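Sports Scoring, handout 6: reading a cricket scorecard

Meltham closed on 87 for 2 against Sala, so two wickets were down. One opener was not out on 40.

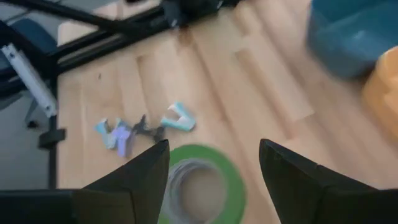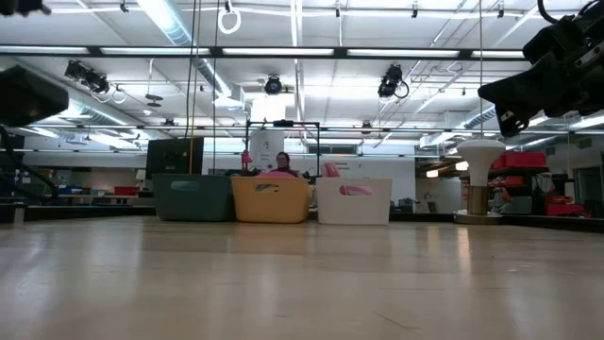

Extras are runs not credited to any batter: byes, leg byes, wides and no-balls. Enter each kind separately before you total them. Colour helps when marking up a practice card. Use green, like the roll of tape, for byes and yellow, like the middle basket, for wides. Bring the completed card to the next class.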